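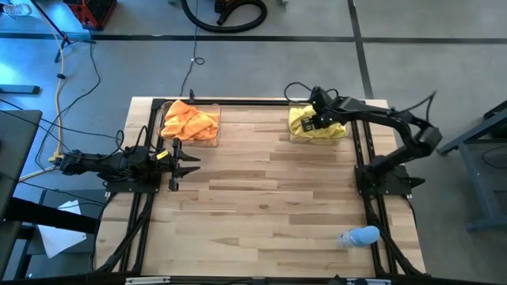
Notes for the Leltville talk, second half

Slide 4 – Why cloths?
OK so people always ask me why we don't start with something impressive. Cloths are plenty hard! A cloth never sits the same way twice, and you can't just write down where to grab it. So you drive the arms yourself, by remote, and the robot learns from your runs. (Say hi to Khanyisile here, she drove most of ours.)

Slide 5 – Numbers
1,592 runs for the Mellomov set, 288 of them mine. Mine are the slow ones. Pause for laugh, move on if there isn't one.

Slide 6 – Coming in for the grab
This is the wrist view. I love this one – you get both fingertips and a yellow cloth off to the right, with another farther out. Talk about picking a fold before you move. Tamás goes for the highest ridge, I go for whatever's closest, and we still argue about it. Open fingers, go in slow, then pinch.

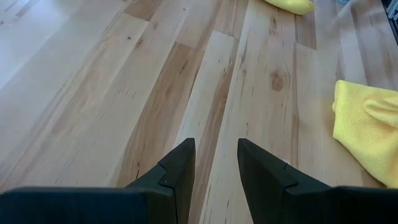 Slide 7 – Things I'd do differently
Shorter sessions. After 30 minutes my driving gets sloppy and the robot copies the slop! Also, keep the bad runs, but label them. Ask Shu-fen to take the labeling question if it comes up.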